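Living With Roommates: Your Questions

We get many letters about sharing a home with friends, or with people who were strangers until they signed the same lease. Veerle Cuypers has lived in shared houses for most of her adult life, and she collected the questions which come back most often.

Should I move in with my best friend?

It can go very well, but talk first about the boring things: sleep, guests, dishes, heating. I lived with my best friend in Corotcombe and we never fought about anything big. We fought about the thermostat. We are still friends, and we now pay for our own heating.

How do we split the rent when the bedrooms are not equal?

Measure the rooms and speak openly about it before anybody chooses. In my last house the biggest room cost 60 dollars more per month than the smallest one, and everybody agreed before we moved the beds. If you wait until after, it feels like a punishment for the person who has the nice window.

My roommate's boyfriend sleeps here almost every night. What can I say?

Say it early and to her, not to him. You can ask for a number of nights per week, or you can ask that he pays a part of the bills. Please do not write it on a note on the fridge. I received such a note once and I still remember the handwriting.

Do we need a shared account?

For us a jar was enough in the beginning. Later each person put 150 dollars per month in a common account for bills and cleaning products, and what was left in October we spent on a dinner at Michiels. Choose one person to look at the account, and change this person every 6 months.

Is it rude to put my name on my food?

No. Some things are shared and some are not, and it is kind to make this clear. At our place, oil, salt, rice and whatever lies in the tray on the table are for everyone – the small tomatoes, for example, red or yellow, you take without asking. Cheese has a name on it.
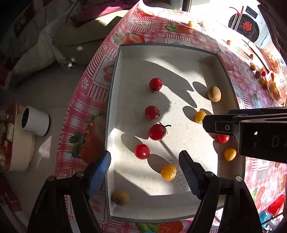
I want to move out. How much time should I give?

Read your lease first, then add some weeks if you can. Tell all roommates at the same moment, in the kitchen and not by message. When I left the house on Pladley Street, I offered to help find the next person, and this made the last weeks much easier.

Can I send my own question?

Yes, use the contact form and keep it under 200 words. We change the names before we publish.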